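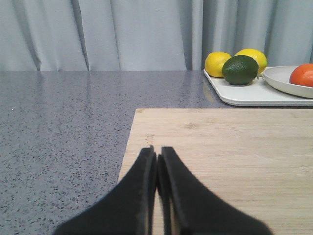 Semwood looks for people to help with old films
21 September 2023

Semwood is a small film archive in Plotisstead. We keep 2,496 reels, most of them silent comedies and newsreels, and almost 800 are still without a proper catalog entry. From January we want to watch these together with the public and write down what is in them. For this we need participants.

You don't need to have studied cinema. It is enough that you like old movies and have patience for the slow ones. Good written English is necessary, and if you can read Ukrainian or Spanish intertitles, please mention it in your message. You must be 18 or older.

The group will meet one evening a week for 3 months, in the small screening room on Plastivska Street. Each session lasts 2 hours with a short break. You will watch digital copies and fill in a form with the title, the places, the costumes and any text on the screen. The original reels stay in storage and participants do not handle them.

The work is not paid, but we return the cost of local bus tickets and everybody receives a free pass for the Montes season of silent film in spring. Your name will be put in the catalog, if you wish so.

To apply, write us a few lines about yourself and about one film made before the sound came. We also would like to know which evenings are possible for you. We answer all messages, sometimes with a delay of several days.

37 SHARES | 4 comments
Contact | © 2023 Semwood, Plotisstead | Back to top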